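May - Rarkero notebook, laundry task

Started 2pm. Kai on the left arm, me on the right, Wilma on the stopwatch. Both grippers homed fine after the second go, first time the right one stopped short and we had to power cycle it.

Changed since last entry:

- new finger pads on left, old ones were going shiny
- buffer back up to 1,024, the smaller one dropped frames whenever both arms moved
- right wrist speed limit down to 20 per cent near the bag. Feels slow but Carolina was right, it kept knocking the rim over

Denim is OK now. Heavy, stays where you put it. Thin stuff still a pain - the grippers close on one layer and the rest slides off sideways. Tried going in lower, bit better. Tried pinching with the fingertips only, worse, dropped it twice and gave up on that.

Handover between the arms is the bit that matters for the Jetgate round. Left lets go too early if the cloth is swinging. Kai wants a pause before release, I'd sooner wait on the right gripper's closing signal, proper check instead of a guess. Need to look at how Sollix branch does it, think Joon-young wrote somthing there.

Red garment, both grippers in, going for the bag:
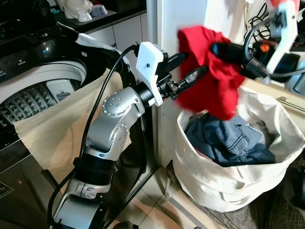
Joon-young reckons the pause is fine for the demo but the signal check has to be in before the round, and he says the Sollix version only ever worked with towels so don't copy it blind.

Fair. Will write the check tonight, Kai to re-run the thin stuff with it tommorow. Pads - order 2 more sets. Ask Hartmut re spare cable for right arm.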